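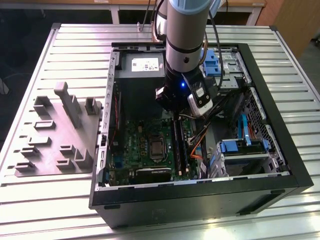 Before anyone else in this thread tells me to spend money, I'd like a reason. The shop I called says a tower this age should be "refreshed" for 235 dollars: new power supply, new drive cables, a cleaning, and a rewire. Mine has the gray supply up in the rear corner, the black wiring bunched across the middle and an orange cable running down to the board, and as far as I can tell that is how half the cases from those years look. It boots. It shuts itself off once in a while when I'm exporting video. What am I paying for?

Posted by drywall_dan, 2022-03-08

Home | Forums | Hardware | Older Machines | Search | Log in

kettlecorn
You're paying for the guy's afternoon. I'd do the supply and skip the rest. Random shutoffs under load are the power supply until proven otherwise.

Csaba Somogyi
Or heat. I don't see how you get to "until proven otherwise" from one sentence. Has he logged the temperatures? A clump of wiring in the middle of the case sits right in the path of the air. Tie it back, put the side panel on, run an export and write down what the CPU does. That costs him nothing.

kettlecorn
Cable clumps do next to nothing for temps. People have tested this over and over. It's a looks thing.

Csaba Somogyi
People with big glass cases and 5 fans have tested it. This one has a drive cage and a bit of mesh on the side wall. I'm not saying it's the answer, I'm saying check before you buy.

drywall_dan
OK, so I can do the ties. On the supply, the shop wants to put in a Drestell. I looked at the Drestell page and it promises "up to 20 percent cooler running." Up to. Compared to what?

moss_and_rust
Compared to a toaster, probably. I've had a Drestell and a Skarnora and couldn't tell you the difference with the panel shut. Read the label on the one you have before ordering anything. If the wattage is fine for the card, a new one only helps if the old one is dying.

oldbay
While it's lying on its side, push on everything. Memory, the card, both ends of the drive cables. I chased a shutoff in my Yaman for all of February and it was the small CPU power plug sitting a hair loose. Felt stupid, but I was out zero dollars.

kettlecorn
A loose plug that only acts up during exports? Come on.

oldbay
More current, more heat at the plug. Believe me or don't - mine stopped.

moss_and_rust
Also take those drive brackets out and see if you still need whatever is in them. Old spinning drives are just noise and more wire to tie up.

drywall_dan
One of them has my tax stuff on it, so it stays. Plan for now is reseat, tie, log temps. If it still quits I'll borrow a supply from my brother-in-law and try that before I hand anybody 235 bucks. Not convinced by any of you yet.

kettlecorn
Fine, but get the borrowed supply first and save yourself a week.

Related threads
- Do fan filters do anything at all?
- Skarnora supply clicking at startup
- Buramcombe case: where did the side screws go
- Thermal paste every year, yes or no
- Thread 2939: shops that charge to look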